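Chapter 2
The Open Day

Every summer the Mandemeck works opens its gates to the town for an afternoon. There is tea in the canteen, a rope across the loading bay, and a queue for the shed at the far end where the company keeps its robots. I have been to these afternoons, and to others like them at firms with larger car parks, and I have come home from most of them knowing less than I thought I knew at the time. This chapter is about why that happens and what a careful visitor can do about it.

Chapter 1 dealt with the written claim: the brochure, the press notice, the line in an annual report. A written claim stays still and can be read twice. A live demonstration is harder to argue with. You are standing up, you are in company, the people showing you round are pleasant and have plainly worked hard, and the machine is moving. When an arm picks something up in front of a crowd, the crowd tends to clap, and it is difficult to clap and take notes.

2.1 An afternoon at Mandemeck

The visit used throughout this chapter took place in June. About half the shed was given over to the Darner, a two-armed machine meant for sorting and packing small parts. The group that works on its software calls itself Nisar, after the street where it first rented rooms, and it was members of that group who gave the talk. The talk ran for twenty minutes and was given several times. I stayed for two of them, and I recommend the practice to anyone who visits such events, for reasons we shall come to.

The speaker began with a figure. The Darner, we were told, had moved a part from one place to another and set it down correctly in 92 per cent of attempts, over more than 900 attempts. The figure was on the wall in large type, and I saw several people photograph it. It was also the last precise thing said for some time. We were then shown the real machine, which stood behind a clear screen and handled a few plastic parts while the speaker talked over the noise of the fan. It did this well. It was slow, but nobody had promised speed.

I wrote down three things during that first talk. The parts were the same each time. A member of the group put them back between attempts, and put them back with some care. And the word "attempt" was never explained.

None of these is a scandal. Parts have to come from somewhere, and a person who tosses them down any old how may simply be making life hard for colleagues who have a crowd to please. But each of them bears on the figure on the wall. If the parts are always the same, then 92 per cent is a fact about those parts. If they are laid out neatly by hand, it is a fact about neat layouts. If an attempt only counts once the arm has managed to close on something, then all the times it closed on air have gone missing from the sum, and we have no way of knowing how many there were.

The second talk was better, chiefly because a woman at the front asked where the 900 attempts had been carried out. The answer, given without any awkwardness, was that they had been carried out in simulation. The machine behind the screen had been running for a few weeks, and on that machine the group had recorded 80 attempts. The speaker did not have the result for those to hand.

So the figure on the wall described one thing and the machine behind the screen was another. I do not believe anyone meant to deceive. The speaker had lived with the project long enough for the two to have become a single thing in conversation, as a town and its map do for someone who draws maps. A visitor who left after the first talk, though, would have gone home believing that the arms they had watched got it right 92 times in a hundred.

2.2 What is being simulated

It helps to be clear about what the word means here. In a simulated trial there is a drawn table, a pair of drawn arms and a few drawn objects, and a set of rules that decides what happens when one touches another. The control software is fed pictures of this table much as it would be fed pictures from a camera. It sends back commands, and the drawn arms obey them. Such trials are cheap. They can be run all night, and no part rolls under the bench at three in the morning.

They are also tidy in ways that matter. Ask what the surface is like and you will find that it is whatever somebody typed in. Ask how heavy the part is, and how slippery, and the answer is the same. Grease, a worn fingertip, a low sun through the shed door at the end of the day: each can be added by someone who thinks of it, and the trouble in a real workshop usually comes from the one that was left out.

At Mandemeck the simulated table was shown on a monitor to the left of the real machine. Fewer people stood in front of it, which was a pity, as it was the only thing in the shed to which the large figure belonged.
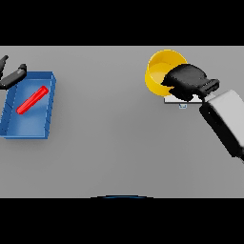

Two moments from the simulated table.

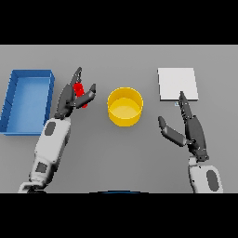

The first thing to settle in any trial of this kind is what would count as a failure, and it has to be settled before the trial begins. Suppose a part is to go from a tray into a container. It may be lifted and dropped halfway. It may land on the rim and fall the right way by luck. The arm may set it down perfectly after three tries and a long wait. A strict scorer and a kind one could watch the same hour of this and come away with very different totals, both of them sure they had been fair. When I asked about scoring I was told that the software decided, by checking where the part was at the end. That is a sound method as far as it goes. It says nothing about how the part got there, or whether a real one would have survived the trip.

The second thing is how the starting positions were chosen. If every trial begins with the objects in nearly the same places, a high score may tell us that the machine has learnt one route very well. If the positions are scattered, we would like to know how widely, and who picked the limits. The Nisar group said theirs were varied "within reason". I have that phrase in my notebook with a line under it. It might describe excellent work, and it might describe a shift of a finger's width.

2.3 The comparison that was missing

There was another stand in the shed, run by a small firm called Aasen which makes feeders: vibrating bowls that line up parts so that a simple mechanism can pick them off one by one. It drew almost no one. A feeder has no arms and looks like a kitchen appliance with a grudge. It has, however, been doing a good share of this job in ordinary factories for a long time, and on that afternoon it stood a few paces from the machine intended to replace it.

At neither talk did anyone compare the two. It would have been easy to do and of great interest to the people who might one day pay for either. The case for the Darner is that it can be turned to a new part without being rebuilt, and that may well be a strong case. To judge it we would need to know how often a workshop really changes its parts, how long the change takes on each machine, and what each costs while it stands idle. A success rate answers none of those.

Readers who work in this field may feel that I am asking a great deal of an open day. People have brought their children, the tea is getting cold, and the group has given up an afternoon for no pay. I accept all that. My quarrel is with what happens to the afternoon later, when it is remembered in a meeting. "I saw it working" is a sentence that carries a lot of weight with people who were not there, and it gets repeated by those who were until they no longer recall which screen they were looking at.

2.4 Keeping a visit record

For the rest of this chapter you will need a visit record of your own. It can be a single sheet. Write down what was claimed, in the words used, and beside each claim what you yourself watched happen. Leave the second column blank where it is blank. Note which results came from a simulated table and which from a real one, and if you were not told, write that you were not told. Note who reset the objects. Stay for the talk a second time if you can, and mark any difference between the two.

My own record for Mandemeck has eleven lines, and four of them have nothing in the second column. I wrote to the group in the following month to ask for the result of the 80 attempts on the real machine, and received a friendly reply with a link to the same figure that had been on the wall. We shall use that reply in the next section, where we look at how to word a request so that it can be answered.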